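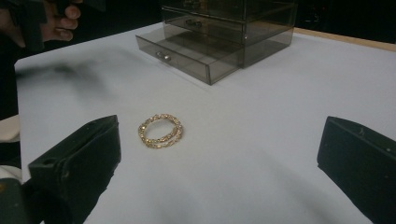 Fig. 1. Ring task, drawer version, gripper fingers open on either side of the ring.

Tandeo: teaching two arms to put jewelry away
Project report by Habibur Roy
Last edited 25/12/2021

So my project was about getting a pair of robot arms to tidy up small things, and the thing I got most attached to (and most annoyed with) was a ring. Rings are great for this! They're small, they lie flat, they have a hole in the middle, and if you squeeze one slightly off center it shoots out from between the fingers and you spend the next while on your knees on the carpet.

My first plan was to drive the arms by remote control. We have a pair of Kodikara arms in the lab and they come with a joystick setup, and I spent most of April learning to use it. I got decent at big moves. Picking up a sponge, fine. But with anything thin you need to feel when the finger touches the table, and the joystick doesn't give you any of that, so I kept pressing down too hard and the arm would stop itself and I'd have to start the whole run over. One clean drawer run could take me five minutes, and my supervisor pointed out (kindly) that I would graduate before I had enough of them.

Plan B was the hand-held grippers. You hold one in each hand, do the job yourself, and the recording software, Fluto, saves where the grippers went and how far the fingers were open. Later the arms try to copy it with the same kind of fingers on. I was skeptical for maybe a day and then I was completely sold. You can feel the table through the plastic, you can wiggle a bit, you can slow down right before the grab without thinking about it.

The two tasks

Drawer task: the ring starts somewhere on the table in front of the little smoky see-through organizer. One gripper picks up the ring, it goes in the bottom drawer, and the drawer gets pushed shut. I did runs starting with the drawer pulled out and runs where the other hand has to pull it out first by the knob. The knob runs are much harder. It's small and round and the fingers are chunky and square, so you end up pinching it by the corners.

Box task: same idea, but with a hinged lid and a grid of compartments inside. One hand holds the lid up, the other drops the ring into a compartment.
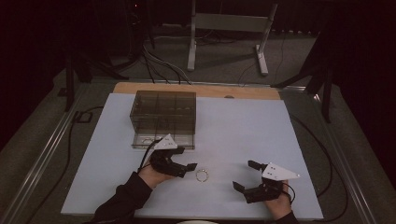
Getting the tracking to behave ate a lot more of my time than the tasks did. Fluto works out where each hand is from the dots on the plate on top of the gripper, and if you tip your wrist too far the dots go out of view and the recording gets a jump in it. So I had to learn to keep both of those white triangles facing up even while reaching over the closed box for the lid, which feels really stiff at first, like carrying soup. The cables don't help either. Mine kept catching on my sleeve until I started letting them hang loose off to the sides before each run.

What went into the training

I trained on the Nevex machine downstairs, 4000 steps for each task. I threw out any run with a jump in it, and also the ones where I dropped the ring and picked it up again. I'm not sure about that second choice now. When the arm drops the ring it has no idea what to do next, it just carries its empty fingers over to the drawer and lets go of nothing, very politely. I think if I'd kept my clumsy runs it might have learned to go back for it.

The drawer task came out better than the box. With the box, the arm holding the lid likes to let go a little early. I've slowed down that part in my newest recordings and I'm retraining now, results to be added in the next version along with the finger settings.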